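# Bamboo board on the counter: leave it out or put it away?

**Fovach**

I would be grateful for guidance on the daily care of a bamboo cutting board. Ours has a shallow juice groove around the edge and stays in the middle of the counter, with the toaster oven and the two-slot toaster to the left and the mug, crock and jars lined up against the tile at the back. The board is washed by hand after supper and laid flat again at once.
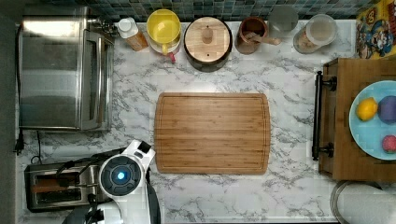
My first concern is moisture. The underside is sometimes still damp the next morning, and I do not wish to harm the board or the counter. The second is oil. The leaflet that came with the board recommends oiling but gives no schedule. I should also like to know whether the heat of the toaster oven is a risk at this distance.

**Dratasach**

A bamboo board should not be laid flat while damp. The top dries and the underside does not, and the board will cup over time. Please observe the following:

- Wash both faces, even when only one has been used.
- Wipe the groove separately with a dry cloth — water collects there.
- Stand the board on its long edge for at least four hours, or overnight.
- Return it to the counter only when both faces feel dry.

Apply food-grade mineral oil once a month during the first year. Leave it for 10 minutes, wipe off the excess and let the board stand until Sunday if you oil it on a Saturday evening. Olive oil and other cooking oils turn sticky and should be avoided.

As for the counter, wipe it before the board goes back. If yours is natural stone, blot lemon juice and vinegar promptly. Laminate is more forgiving.

**Daher**

I have left mine flat for years and it is fine. Buy a second one and rotate them.

**Flimer**

I agree with Dratasach on drying. On the matter of heat, the manual for your toaster oven will state the clearance required on each side, and that figure should be followed. Do not store the board on top of the oven or lean it against the side to dry. Small rubber feet under the board also help, although you would then lose the use of the second face.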